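Plerkent

Plerkent is a board game of route building and trading for two to four players, later adapted for home consoles. It was designed by Hertta Väisänen and first sold in boxed form by Temba. The console version, published by the same firm, keeps the rules of the board game and adds a solo mode, a timed mode and a set of extra boards sold as downloads.

Setting and aim

The game takes place on a map of two river valleys, Setdale and Nurndale, joined by a single pass. Each player runs a haulage company and tries to be the first to reach 400 points. Points come from finished routes, from goods delivered and from tolls paid by other players who cross a route they do not own. A player who runs out of money is not removed from the game but must hand one route back to the bank and miss a turn.

Play

A turn has three stages. In the first, the player draws two cards and keeps one. In the second, the player may build, repair or sell a stretch of road. In the third, goods are moved along any open route up to a limit of 6 spaces. Goods left on the pass at the end of a turn can be claimed by any player whose route touches it, and most disputes over the printed rules concern this point. The second edition of the rulebook states that the claim must be made before the next player draws.

Trading is open at all times except during the third stage. Cards, goods and routes can all be exchanged, but promises about later turns are not binding.

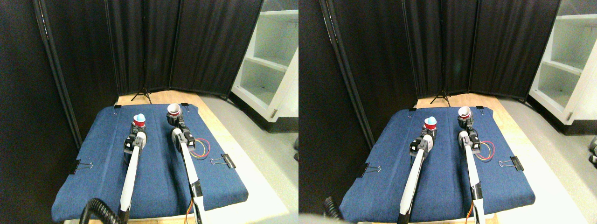
The storage pieces in Plerkent are known as depots and mark places where goods may be held between turns. A depot has an open body and a separate lid; with the lid on, the goods inside are locked and cannot be traded. The arrangement is close to the red cup in the photograph, with its light blue rounded top, although the playing pieces are much smaller and come in the four company colours. In the console version the lid is shown as a padlock symbol, and locking or unlocking a depot takes a single button press.

Console version

The console version supports local and online play. Computer opponents have three levels of skill, the highest of which trades more often and builds towards the pass early. The timed mode gives each player 50 seconds per turn, after which any unfinished move is cancelled. A full game against computer opponents can be saved at the end of any turn - online games cannot.

Three extra boards have been released. The first, Setdale in Winter, closes the pass for part of the game. The second, Nurndale Harbour, adds ships and a second bank. The third, released in June, is a larger map with 231 spaces and is meant for four players only. Owners of the boxed game can play the first two boards with a printed sheet, but the third has no boxed equivalent.

Variants

A short game ends when any player has finished five routes, whatever the score. In the partnership game, players sitting opposite each other share a bank but keep separate depots, and a lid may be lifted only by its owner.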